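The Last Night of Lighthouse Row

I was in the kitchen looking for the big crisps bowl when they killed off the lighthouse keeper. I heard the music go low, the way it does before an advert break, and by the time I'd skidded back into the lounge there was just a hat floating in the harbour and the words "to be continued".

Eleven years I'd watched that programme. I'd sat through the amnesia, the secret twin, the whole summer when everybody talked about nothing but the fish factory. And I missed the one death that mattered, for crisps!

You have to understand what Lighthouse Row was in Dillbridge. It was filmed here, or the outside bits were, and for a while you couldn't buy a pint of milk without stepping over a cable. My aunt was in it once. She walked past the chip shop in a green coat, and then she had to walk past it 56 times more until the director was happy, and she has walked a bit like an actress ever since. The town has nearly 3,000 people in it and I should think most of them have been a passer-by at some point.

So the final episode was a big night. I'd asked people round for 8 and put the heating on, and I'd pushed the sofa back so we could get the dining chairs in. There were seven of us, plus a dog who barks at the theme tune. We had a sweepstake going on who would burn down the hotel. I'd drawn the vicar, who I didn't fancy for it at all.

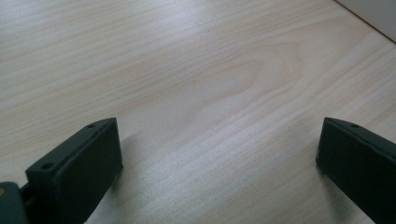 The table, pale grain and all.

After the adverts it all went very fast. The hotel burned (it was the vicar, thank you very much), the twin came back from Lisov with a beard, and somebody's will was read out in a rowing boat. My aunt kept a hand on my wrist the whole time. Then came the last scene, with the whole cast stood along the harbour wall in the dark, and one by one they switched off their torches, and the very last torch stayed on.

It didn't go off. The titles came up over it and it was still there, one little yellow dot at the end of the wall.

"Who's that?" said my aunt.

We wound it back. We did that 4 times, and my neighbour got right up against the telly with her reading glasses on, and we still couldn't make out a face. You could see a sleeve. My neighbour said it was the lighthouse keeper, not dead after all, and my cousin said it was some lad from the crew who hadn't been listening. They argued it out over the sausage rolls and then everyone went home, and I was left with the washing up and the dog's blanket, which they'd forgotten.
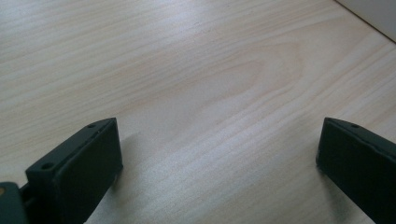
I couldn't sleep, of course. I lay there going over the sleeve. At half past one I gave up, came downstairs and watched it again with the sound off, and this time I looked at the coat. It was green.

Well, I rang her. You can't ring a woman of her age at that hour without frightening her half to death, but she picked up on the second ring and she didn't say hello, she said, "You took your time."

It had been filmed in June, she told me. They'd wanted one more body for the end of the wall, and someone in the office remembered her from the chip shop. They gave her a torch and a sandwich and made her sign a paper saying she wouldn't breathe a word till it had gone out. And she hadn't — she'd sat on my sofa all evening, held my wrist and asked who's that, cool as you like.

"But why didn't you switch it off?" I said. "Everybody else switched theirs off."

"I was meant to," she said. "I was last, and I had my thumb on the button. Then I thought, if I press this, that's it, isn't it? That's the end of the programme." I could hear her kettle starting up. "They shouted at me a bit. Then the director looked at his little screen and told them all to shut up."

I asked if she'd like me to come round, and she said I could if I brought the rest of the sausage rolls. I put my coat on over my pyjamas and went along the front, past the chip shop, with the plate under a tea towel. Her kitchen light was on. I could see it all the way from the harbour wall.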